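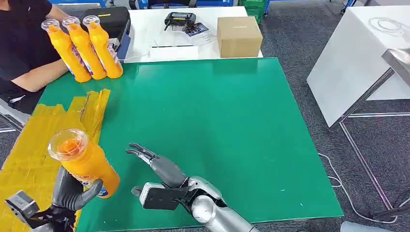 *One bottle in the left hand, three standing at the far corner, and a colleague at the table.*

# Bench rules for sorting and handling with a two-handed robot

Written by Man-lok Huang for the Hurum workshop page. Last changed 21 Jan 2020.

These tips are for people who work at the same table as the robot. They are not the full safety manual, which is kept in the binder by the door. I collected them from our own mistakes and from the notes of my colleague Lai-ching Tang, who runs the Tsao bench in the other building. If your robot is of another type, please compare with the maker's book first.

## Before you switch on

- Walk once round the table. Check that the stop button is where your hand expects it, and press it one time with the arms at rest. A button that was not tested this morning is counted as a button that does not work.
- Lay the mat flat. If a corner lifts, fix it or change the mat. Small scuffs do not matter.
- Tape on a mat is allowed, but old layers must come off when the edge begins to roll. A finger that goes down to pick something light can catch there. We peel it slowly, at a low angle, and wipe the glue with a soft cloth and a little dish soap.
- Move cables away from the place where feet go. On the floor they should lie along the table legs, never across the path to the stop button.
- Put your papers and cards on the second table. Paper that lies in reach of the arms will be pushed, folded or picked up one day.

## Which bottles to use

Plastic bottles with a screw cap are good for practice. They are light, they do not break, and most kitchens throw away enough of them. Wash them with warm water and let them dry with the cap off, upside down on a rack, over one night.

Please keep to these rules:

1. No medicine inside, also not "only two or three old tablets". For weight we use dry rice. Our standard filling is 85 grams, measured on the kitchen scale.
2. Caps closed by hand until they stop, then no more. A cap that is too tight teaches you nothing about the grip.
3. Keep the same kind of bottle for the whole session. If you mix two kinds, write it in the log.
4. Waiting bottles stand together at the far side, upright, with room left for the hand to come in.
5. A bottle with a crack goes to recycling the same day.

Labels may stay on. Lai-ching prefers to remove them, and for this she soaks the bottles 20 minutes in warm water with washing soda. I leave them, as I find it easier to see how far a bottle has turned in the hand.

## Sitting beside the robot

The person at the table is the most important point of this page. We allow one person to sit beside the mat, and this person must have agreed with the operator where the arms will move. Bare arms are fine, long loose sleeves are not. Rings and bracelets go in the pocket. Long hair is tied.

You may rest your arm along the table edge when the operator has said "holding". When he or she says "moving", take the arm back and keep it on your knees until you hear "holding" again. We use only these two words. Before, we had also "okay" and "ready", and in December two people understood "ready" in two different ways. There was no injury, only rice everywhere.

Never take a bottle out of the robot's fingers by pulling. Ask the operator to open the hand, wait, and then take it from below.

## Controllers and cases

A hand controller that is not in use lies on the second table with its sticks free. Do not put it on a chair. Do not put it under papers, even for a minute. Close the case when you have taken out what you need, so that small screws do not travel home in it.

Hodell batteries for the controllers are charged on the shelf, away from cardboard. If one is warm when you pick it up, leave it on the stone tile and tell me.

## Cleaning the hands

Finger joints collect dust from rice and from labels. With the power off, brush them with a dry, soft toothbrush, always from the palm to the tip. For the shiny parts of the arm take a damp cloth, well wrung, and then a dry one. No spray directly on a joint. Elteo cleaner is good for the table top but leaves a film on the mat, so please do not use it there.

## The log

Write your name, the kind of bottle, the filling and every drop. Also the drops which you think were your own fault. We have 211 entries now, and the useful ones are those where somebody wrote one more sentence, for example on which side the bottle slipped.

Questions about the rules come to me. Questions about washing soda go to Lai-ching.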